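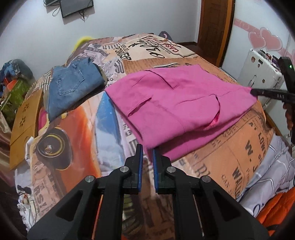

# Folding trousers and jeans into blocks on a bed

This page covers thick garments with pockets: jeans, chinos, cargo pants and denim shorts. Shirts and knitwear are on a separate page. The method gives a block that can be stood on edge in a drawer or laid flat in a suitcase.

Last revised 2025-09-30.

## Surface

A made bed is adequate if the spread is pulled tight. Smooth it toward the foot before starting. A quilted or padded cover gives under the hand and the creases come out less sharp; in that case put a large towel or a board on top. On a boldly printed bedspread, check for socks and small items before laying anything down. They are easy to miss against lettering or stripes.

## Preparation

1. Empty all pockets and push the linings back in. A bunched lining leaves a lump that shows in every later fold.
2. Close the zipper and the waist button.
3. Button down any pocket flaps. Flaps without a button should be pressed flat by hand.
4. Hold the garment by the waistband and shake it twice.

## Long trousers

1. Lay the garment face up with the waistband away from you.
2. Fold one leg over the other. Match the outer seams first, then the hems. The seat will stick out as a small triangle at the crotch.
3. Tuck the triangle in so that the long edge is straight.
4. Bring the hems up to just below the waistband. Leave a gap of 2 inches. If the hems reach the waistband, the block ends up thicker at the top than at the bottom.
5. Fold in half again, or in thirds for a shallow drawer.
6. Press from the closed edge toward the open edge to push out air.

Slanted pockets tend to gape after step 5, especially on soft cotton. Run a thumb along the stitched edge to close them. If a pocket still stands open, unfold one layer, flatten the lining and refold.

## Denim shorts and short items

Fold once down the middle, then once from the hem toward the waist. Heavy denim with patch pockets does not hold a third fold well. Leave the pocket on the outside, where its seam adds no bulk to the inner layers.

If one end comes out narrower than the other, the seat was not tucked in. Open the item and repeat from the first fold.

## Storage

Drawers of the Bomar type take one row of blocks on edge, folded side up. In the Skerkura box, which is 7 inches deep, use the fold in thirds. Put denim at the ends of the row and softer cotton between.

For a suitcase, lay the blocks flat with the thick edges alternating left and right. Denim goes in first, near the wheels.

## Common faults

| Fault | Correction |
|---|---|
| Uneven edge on the stack | Match seams before hems |
| Block springs open | Press out air, then use fewer folds |
| Diagonal creases | Shake out again and start over |
| Lump near the waist | Check the pocket linings |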